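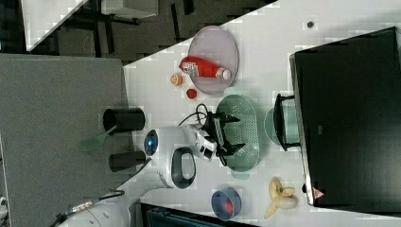
Clearing a play kitchen table in one go

Quick one. Written on a Friday with the kids due back at 4, so excuse the typos.

This is how I get a table of play kitchen stuff back in order. Works for a home set or a classroom corner. Takes me some 14 minutes if I don't stop to answer the phone.

What you need

Dish rack, small one. A colander. Two tall containers for utensils. A cup. Soft cloth, bowl of warm water, drop of dish soap. Dry towel.

Step 1. Pull the food out first

All the toy food into the colander. Fruit, veg, whatever rolls. Round pieces first, they're the ones that end up under the couch. Check inside cups too, something is always in there. If you have a banana with a peel that opens, close the peel before it goes in. The open flaps catch on the holes and then you're yanking.

Colander doubles as your wash basket so don't bother with a second bowl.

Step 2. Bottles

Ketchup, mustard etc. Stand them up if they'll stand. If they keep tipping, lay them on an oval plate, it has enough of a lip to stop them rolling. Cap on. Wipe, don't soak, paper labels go to mush. I lost the label off a perfectly good one that way in April.

Step 3. Wash

Dip the colander in the soapy water, swish, lift, let it drip. Hollow food with a seam: squeeze it out over the sink. Water sits in there and goes funky. Anything with a battery or a squeaker stays out of the bowl, damp cloth only.

Plates next. See-through plastic shows every fingerprint so give those a proper rub with the towel. No scrubby pads, they scratch and you can't undo it.

Step 4. Rack

Plates on edge in the rack, big ones at the back. Leave a gap between each so air gets through. Push the rack up against something solid so it wont slide when little hands grab a plate.

Don't hang cups on the corners. They fall. Upside down on the towel till dry, then right way up on the table.

Step 5. Utensils

Spatulas, spoons, tongs. Handle down in a tall container, working end up. I keep two containers off to the side of the table and not on it, frees up a lot of room. One for flippers and spoons, other for everything else. Long spatula will lean, fine, just make sure the container is heavy enough not to go over. Dried beans in the bottom if its light.

Step 6. Put the table back

Colander in the middle, food back in it when dry. Rack to one side, bottle plate at the back. Cup near the front where they can reach. Leave the rest bare, they need somewhere to "cook."

Couple of extras

Zhuoran Feng at the Flosbridge playgroup sorts hers by color instead of by type. Tried it for a week. Looks great, doesn't last past snack time.

Sticky residue from old stickers: cooking oil on a cloth, wait 3 minutes, wipe, then soap to get the oil off.

Cracked pieces, toss them. Don't glue. The edges are sharp and the glue never holds on that soft plastic anyway.

Do the whole thing once a week, more if there's a cold going round. Next page is the dress-up box, still half written.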